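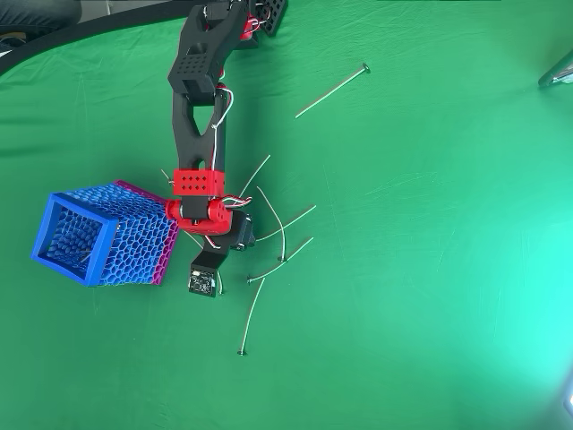

October, evening

Second reading of the grid connection bill went through at ten past four. I had the text open on one screen and the ministry's explanatory note on the other, and they still disagree on the time limit for objections. The bill says 60 days from publication. The note says 60 days from receipt by the municipality. For a town like Juntunen, where the post room logs things when it gets to them, that is a gap of up to two weeks. I have written to the clerk asking which one governs. The bill should, but the planning offices will be working from the note.

Amendments: 279 tabled, most of them withdrawn before the sitting. The ones that matter to us are the two on substations. The first moves anything under the size threshold out of the full assessment procedure and into the short form. The second lets a regional authority combine hearings for a line and its substations, where at present each has its own file, its own notice and its own hearing. Both adopted. The third, on compensation for farm access tracks, was sent back to committee without a date.

Worked on the Skernex section after that. The route as drawn crosses the rail corridor twice inside three kilometres, and each crossing needs its own consent from the rail authority. Moving the line to the north side removes both but brings it within 300 metres of housing at the Pralo end. Under the old rules that would have sent the whole section back to the start. Under the new article 14 it counts as a variation, provided the notice is reissued to affected households. I make that 1,980 addresses if the register is current. The register was last reconciled before the boundary change, so I don't trust it and have asked for a fresh extract.

Costs: nothing new. The ministry's table still lists consents and construction in a single column, so there is no way of telling what the faster procedure is expected to save. I asked for them split in the spring and again in August. Will ask again with the clerk's letter.

Trurkska council has put its position online. They support the line and oppose the substation, on grounds of noise and lorry traffic in the build phase. The noise figures they quote are for a transformer without an enclosure. The one in the plans has an enclosure. The traffic point is fair. The haul route goes past the school and the alternative needs a bridge check that has not been ordered. Noted for the hearing.

Read the transitional provisions again on the train. Applications lodged before the act takes effect stay under the old procedure unless the applicant opts in, and opting in restarts the objection period. For Skernex it is still worth doing. For the Juntunen spur, where the period has nearly run out, it is not. Drafted a half page on this, needs checking against paragraph 3, which refers to a schedule missing from the online version.

Tomorrow: clerk, register extract, bridge check. Find the missing schedule.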